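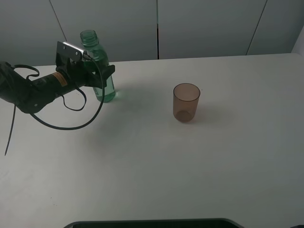
Still going on about the Bandham Courier and the library story, sorry to everyone who followed me for the gardening. Short version: the paper ran a front-page piece saying 264 people had signed the petition to close the Strebel Street branch, and the petition was to keep it open. Open! It's in the heading of the thing. I read it standing up in the kitchen and said a word my nan wouldn't have liked. And the council's whole reply was one line about residents being welcome to bring a water bottle to the next meeting as it may run long. I'll be bringing two.

2. The byline is Leanne Inskip, who I've always thought was pretty fair. She did the good series on the bus cuts in June. So I emailed her, politely, with the petition attached. She wrote back in eight minutes and said her copy had it right and it was changed after she filed.

3. Changed by who? She wouldn't say, fair enough, she's got a job to keep. I rang the editor, Samran Srisuk, and got "we stand by our reporting". Mate, your reporter doesn't stand by it.

4. The correction finally turned up on page 37. Under the tide times. It says the article "may have given the impression" that people wanted the branch closed – it didn't give an impression, it said so in the headline.

5. Meanwhile Cr Vanderleia Lins has quoted the wrong version in the chamber twice, and it's in the minutes now. Oranuch Panyasiri asked for it to be struck out and was told to put it in writing. She has. So have I.

6. If you signed, please write to the paper and say which way you signed. Keep it short, they cut anything long. I'll post their replies here as I get them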